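Search this guide Go

Category: Records Access > Intercepted Communications

5. Lodging a warrant return

1. Sign in to Hendov with your authorised officer number.
2. Enter the warrant number and select Form 791.
3. Attach the judge's signed order.
4. Record any communications collected from persons not named in the warrant.

Caution: Do not open these communications before review.
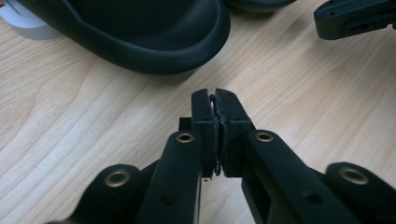 Closed jaws over a wooden tabletop

Note: Summaries are limited to 1000 characters. A second officer must countersign.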